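食器を片づけるロボット、昼休みの当番表を短くする トレンダノ社の社員食堂

2026年6月22日

トレンダノ社の社員食堂には、返却口の横に長らく一枚の紙が貼ってあった。「食器は色ごとに重ねてください」。守る人はほとんどいなかった。昼食を終えた社員は、お椀の中にコップを突っ込み、その上に別のお椀を斜めに載せ、何か大事な用を思い出したような顔で立ち去る。後始末は食堂の返却係の仕事で、昼のピークには毎日300人分の食器がここに流れ着く。

その返却係の仕事の一部を、同社は1月からロボットアームに任せる準備を進めてきた。担当するのは洗浄後の仕分けと積み重ねで、機器の調整は取引先のドレケン社が請け負っている。本番の食堂に置く前に、別室の作業台で食堂と同じ種類のプラスチック食器を使い、重ねる動作を覚えさせている段階だ。
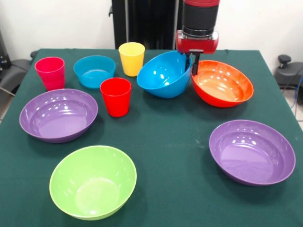 青いボウルの縁をつかむロボットアーム。作業台にはほかのボウルやコップも並ぶ。

人間なら会話をしながら片手で済ませる作業である。ロボットは会話をしない。代わりに、縁のどこをつかむか、どの高さで放すかを一つずつ決めていく。ドレケン社の技術者エドゥアルド・ガイドシュ氏によると、難しいのは重さよりも形だという。「浅い器と深い器では、縁の高さも開き方も違います。少しずれて置くと、その上に載せる器がさらにずれる。人間の書類の山と同じですよ」。氏の机の上を見た限り、このたとえには実感がこもっていた。

調整期間中に記録した積み重ねの試行は3081回。うち128回は途中で人が手を出して止めた。止めた理由の欄には「傾き」「つかみ損ね」などの項目が並ぶが、「昼食」と書かれたものもいくつかある。これはロボットの昼食ではない。

一方、返却係の側では、機械が来る前からすでに仕事が変わり始めている。現在の返却係は13人。交代制で、昼の2時間はほぼ立ちっぱなしになる。会社の計画では、仕分けをロボットに渡した後も人数は減らさず、当番の時間を短くして、空いた分を配膳と食材の検品に回す。説明会では「減らさないというのは、いつまでか」という質問が最初に出た。会社側の答えは「当面」だった。二番目の質問は、当面とはいつまでか、だった。

返却係をまとめるシルヴィア・スカーラさんは、仕分けがなくなること自体は歓迎している。「手首が楽になるのはありがたいです。ただ、あの作業台の横で考え事をするのが好きな人もいるんです。検品中に考え事をしたら怒られますから」。スカーラさんには新しい役目も加わった。ロボットがうまく重ねられない器の組み合わせを書き出し、ドレケン社に渡す係である。リストの先頭には、縁の広い浅いボウルを山の途中に挟む場合が挙がっている。人間の新人にも最初に教える項目だそうだ。
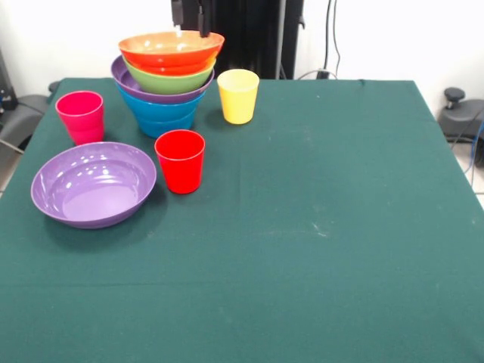
ガイドシュ氏の側も、返却係のやり方から学んだことがあると認める。当初の手順では、ロボットは手近な器から順に重ねていた。見学に来た返却係が「それだと洗い場の棚に入らない」と指摘し、手順は翌週に書き直された。棚の内寸は仕様書のどこにも載っていなかった。返却係は全員知っていた。

現場の言葉づかいも少しずつ変わっている。以前は「重ねる」で済んでいた動作に、「把持」「解放」といった名前がつき、休憩室でもそれを使う人が出てきた。コーヒーカップを落として割った同僚に「解放が早い」と声をかけるのが、いまの流行だという。

コップの扱いはまだ決まっていない。ロボットに重ねさせる案と、これまで通り人が専用のかごに伏せる案があり、返却係の意見は割れている。スカーラさんはかご派で、理由を尋ねると「そのほうが早いから」とだけ答えた。ガイドシュ氏は「現時点では、その通りです」と認めた。

食堂への設置時期について、会社は調整の進み具合を見て決めるとしている。返却口の貼り紙は先週、新しいものに替わった。文面は「食器は色ごとに重ねないでください」。機械が一つずつつかみやすいように、という配慮からである。今度はよく守られている。

読者コメント

・元返却係:手首の話、よくわかります。夏場は湯気もすごいので、そっちも機械にお願いしたい。

・窓際三番:うちの会社も「当面」と言われて8年たちました。まだいます。

・kitano_m:コップはかごに伏せるのが正解。重ねると乾かないし、抜けなくなる。会社は現場の言うことを聞いたほうがいい。

・名無しの検品係:検品中にも考え事はできます。慣れです。

関連記事

・ポラーク倉庫、夜勤の搬送車に徐行区間 「曲がり角で譲ってくれない」の声受け
・リスベリ社、受付の自動化を一部見直し 来客が警備室に並ぶ
・社員食堂の値上げ、カレーだけ据え置き
・ドレケン社、整備担当者向けの講習を拡充

お問い合わせ|記事の訂正について|無断転載を禁じます|ページの先頭へ戻る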